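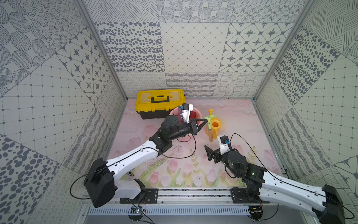

How a watering can works

A watering can is a container with two openings. Water goes in through the large opening at the top and comes out through the small opening at the end of the spout. The yellow toy can in the picture has an orange rim around its large opening and a long yellow spout that points upward. A full-sized can has the same main parts and works the same way.

The body

The body holds the water. One litre of water has a mass of one kilogram, or 1,000 grams. If an empty toy can has a mass of 55 grams and you put one litre of water in it, the total is 1,055 grams. Almost all of the mass you carry is water.

Bigger cans for adults often hold nine litres. That is nine kilograms of water, and too much for most children to lift safely. Half-filling a large can and making two trips is easier on your arms.

The spout

The spout is a tube. It joins the body near the bottom, where the water is, and slopes up and away from it. When the can stands flat, water flows from the body into the spout until the surface is at the same height in both. Scientists say that water finds its own level. The water in the spout can't climb higher than the water in the body.

This is why the tip of the spout needs to be high. If the tip were lower than the water in the body, the can would leak until the two levels matched. You can check this at home with a clear plastic jug that has a spout starting near the base. Fill it slowly and watch the two levels rise together.

When you tip the can forward, the tip of the spout drops below the surface of the water in the body. Gravity then pulls the water out. Tip it further and the water leaves faster. Tip it back and the flow stops.

A long spout has two uses. It reaches plants at the back of a bed, and it lets you place water close to the soil without bending the stems in front.

The filling hole

The opening at the top has a second job. As water leaves the can, air must come in to replace it. With the hole open, air enters easily and the water runs in a smooth stream. If you covered the hole completely, the water would slow down, and air would have to bubble in through the spout. The stream would glug and stop, glug and stop.

The rose

Some cans have a cap with many small holes on the end of the spout. This part is called a rose, although it isn't a flower. It breaks one stream into many thin ones. Thin streams land softly and don't wash seeds away. The rose on the Lastano can used in our classroom garden has 61 holes. Roses block easily when there are leaves or grit in the water, and should be rinsed under a tap.

Hand tools

Gardening by hand usually needs a few small tools as well. Each has a handle and a head. The toy tool propped against the can has a wooden handle and a light green head. The handle is the part you hold, and the head is the part that meets the soil.

A trowel has a scoop-shaped head for digging holes and moving soil. A hand fork has prongs for loosening soil that has packed down. A hand rake has a row of teeth for levelling the surface and collecting bits of leaf. All of them last longer if the soil is brushed off before they are put away. Wooden handles should be kept dry — wood that stays damp can split or rot.

Basins and boxes

A basin is wide and open, so it is easy to reach into. It is useful for washing pots, mixing potting soil or carrying small items. A pink plastic one stands near the can, with something red in it.

A toolbox closes. The one in the corner has a black lower body, a translucent yellow lid and a black carrying handle. Translucent means that some light passes through, but you can't see through it as clearly as through a window. A lid keeps dust and rain off the contents, and a handle on top lets you carry the box with one hand.

Try it: measuring a pour

You will need a small watering can, a measuring cup, a basin and a watch with a second hand.

1. Measure 200 millilitres of water and pour it into the can.
2. Hold the spout over the basin.
3. Tip the can a little and time how long it takes to empty. Write down the result.
4. Measure the same amount again and tip the can further. Write down the new time.
5. If your can has a rose, fit it and repeat both tests.

Use the water on a plant afterwards.

Text: So-ying Yu. Checked by Yasuo Sasaki.

Filed under: Kids' Science > Everyday Things > In the Garden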